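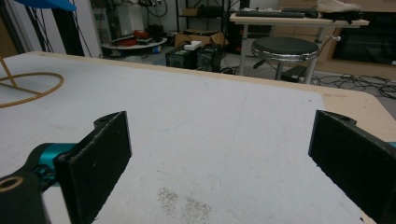 Volume 4, Number 1

Prindthorpe Council Records: a data card

Hello, and thank you for stopping by. This is the card that goes with the Prindthorpe Council Records, a collection of ordinances, hearing notices and meeting minutes from our town council, typed up so that ordinary people (and their computers) can search them. If you have ever wanted to find out when the leash rule changed, or why your street has parking on one side only, I hope you'll find your answer in these files. Please read at least the part on known problems before you quote anything in print!

What you get

There are 3,056 records in the main file, records.csv, one row for each item the council took up. An item might be an ordinance on its second reading, a public hearing, a liquor license, a rezoning request, or a thank-you to the high school band. Of those, 1,388 went to a recorded vote, and for these you will also find a row in votes.csv saying how each member voted. The two files are joined by the item_id column.

The columns in records.csv:

item_id — our own number, never reused
meeting_month — year and month of the meeting
item_type — ordinance, resolution, hearing, license, appointment, other
title — as printed on the agenda, spelling mistakes and all
ward — blank if the item covers the whole town
outcome — passed, failed, tabled, withdrawn, no action
notes — anything the typist thought you should know

Where it comes from

Everything starts with the bound minute books at Town Hall and, for the later years, the agenda packets the clerk's office posts before each meeting. The older books were read and typed by hand. We tried text recognition software on them for a while, but the carbon copies are faint and it kept turning the word "alley" into "ally," so back to typing we went. Each typed page was then checked against the book by a second person.

The ward boundaries come from the Dela Peña map, the hand-drawn one that hung in the council chamber for years. It doesn't match today's wards in the blocks north of Jinar Street, so if you're comparing old votes with new ones up there, please go slowly and look at the addresses.
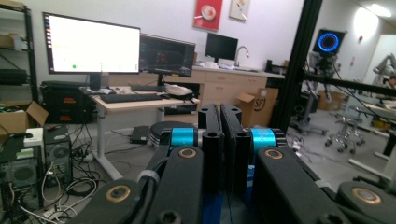 Known problems

I would love to tell you the collection is complete, but it has gaps. There are 70 items with no outcome at all. Most of these were hearings carried over to a later meeting and then, as far as the books show, never brought up again. We left the field blank and did not guess.

"Tabled" and "postponed" were used loosely by different clerks over the years, and we have folded both into "tabled." The original word is in the notes column if you need it.

Members who left the room before a vote are marked absent, even when the minutes show them speaking earlier in the evening. The early books list votes by last name only, and for a time there were two members with the same last name, so those rows carry a question mark.

Closed sessions are listed by title only. There are no minutes for them in the books we worked from.

Using the files

Both files are plain CSV in UTF-8, with a header row. They open fine in a spreadsheet, though some programs like to turn item_id into a date, so import that column as text. If you prefer a database, the Grenomness loader in the tools folder will build one for you. Run it from the top folder and give it a minute or two.

You're welcome to use, copy and share the records for any purpose. If you publish something with them, a line saying "Prindthorpe Council Records" and the volume number is plenty. For legal questions please go to the clerk's office, where the signed copies are kept — ours is a finding aid and carries no official weight.

Corrections

Send them in, however small. Give the item_id, what the file says, and what you think it should say, with the book and page if you have them. Fixes are gathered up and go out with the next number, usually in January.

Maintained by Maite Toledo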